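Chapter 7
Storage Locations and Location Codes

7.1 Introduction

A stockroom holds two kinds of information. The first is what the items are. The second is where they are. Chapters 4 through 6 dealt with the first kind: item numbers, units of measure and descriptions. This chapter deals with the second.

A storage location is any space that has its own code and can be counted separately from the space next to it. A location may be a pallet bay, a shelf, a drawer, a bin on a shelf or a marked square on a bench. Size does not matter. What matters is that a person holding a pick list can read the code, go to the space, and find one answer to the question of what is stored there.

After reading this chapter, the student should be able to:

Define location, zone, slot and container as the terms are used in stock records.
Write a location code from a floor plan.
Choose between fixed and floating storage for a given item.
Find and correct the four common errors in location records.

7.2 Terms

Zone. A part of the building set aside for one class of goods or one kind of work. Receiving, bulk storage, small parts and packing are typical zones. A zone may be closed off by a wall or a fence, or may exist only as a line on the floor.

Slot. The smallest space in a zone that carries its own code. Slots do not overlap. If two codes can be read as meaning the same space, one of them must be withdrawn.

Container. A box, tray, tote or basket that holds stock and can be moved with the stock inside. A container may have a code of its own, but the container code is not a location code. This point causes more trouble for new clerks than any other in the chapter, and Section 7.5 returns to it.

Home location. The slot to which an item is returned when it is not in use or in transit.

7.3 Building a Location Code

Most codes run from the largest space to the smallest. The Wenov parts depot, used as the running case in this book, has 12 aisles. Each aisle has 46 bays, and each bay has 7 levels. The code 03-17-5 therefore means aisle 3, bay 17, level 5. Leading zeros are kept so that codes sort in the right order when they are treated as text.

Letters may be used in place of numbers for one part of the code. Wenov once used letters for levels, and a bay might be written 03-17-E. The letters I and O were left out, as they are easily read as 1 and 0. The change to numbers was made one December, during the yearly count, when every label had to be checked in any case.

A code should not carry the meaning of the item stored there. Codes such as BOLT-2 work only until the bolts are moved. The storage plan drawn up by Ro-un Ok for the Castent warehouse had item names built into its codes, and the whole zone had to be relabeled when the product line changed.

7.4 Fixed and Floating Storage

In fixed storage, each item has one home location and no other item may be put there. Staff learn the layout quickly, and picking errors are low. The cost is space: a slot stays reserved even when the stock in it has run out.

In floating storage, an item goes to any open slot of the right size, and the record is updated at the time of the move. Space is used well, but the method depends fully on the record. A move that is not recorded is a lost item.

Many stockrooms use both. Fast-moving small parts are given fixed slots near packing, while bulk goods float.

7.5 Bench Grids and Loose Containers

Small items that are sorted by hand are often kept on a bench and not on a shelf. The bench top is divided into squares, and each square is treated as a slot. Tape is enough for the lines. The rows are lettered from the back and the columns are numbered from the left, as seen by the person at the bench.

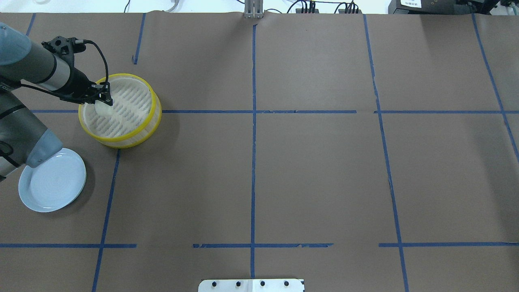
Two rules apply to containers on a bench grid. First, a container takes the code of the square that holds the larger part of its base. Second, when a container is moved, the location record changes but the container record does not. Skye Innes, in her notes on the Hotonora stores, treats the two records as separate books – one for what is in the container, one for where the container stands – and that practice is followed here.

Where a container regularly crosses a line, the grid is too small for the work. The squares should be made larger before any codes are printed. Section 7.6 gives the method for setting square size from the largest container in use.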